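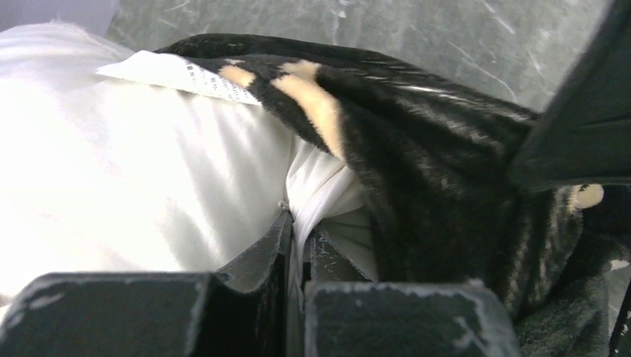

White cover and black plush, with tag or care label.

STELTHAM, October 25, 2021 – Greenberg, the bedding and soft goods shop, will open its Fold and Store service to the public in November. Customers bring in the cushions, covers, throws and plush things now living on the chair in the bedroom, and get them back folded, with the care labels read by a person.

The shop asked 476 customers when they had last read a care label. Seven said this year. Two of those were returning the item. 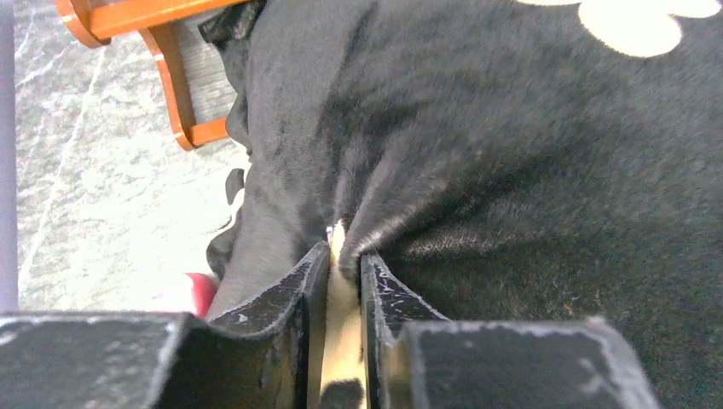

Black plush is the one that ends up on the floor, according to one customer from the trial, who wrote that it slides off any pile it is put on and takes the pile along. She has asked for it to go at the bottom from now on.

White fabric has its own troubles, chief among them being white. Greenberg will store it apart from dark pile, seams facing in, and will not promise to get the creases out of anything that spent the summer under a suitcase. 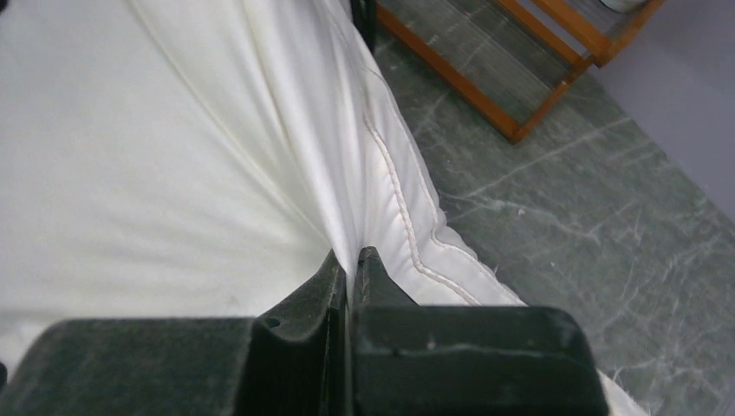
Piped edges take longest. Staff at the Sollomholm branch went through some 787 pieces during the trial and now hold strong views on welting, which they will share if asked.

The service does not cover fitted sheets. Greenberg has tried.

Bookings open at both branches in November. Storage bags are by Vetus and are included in the price.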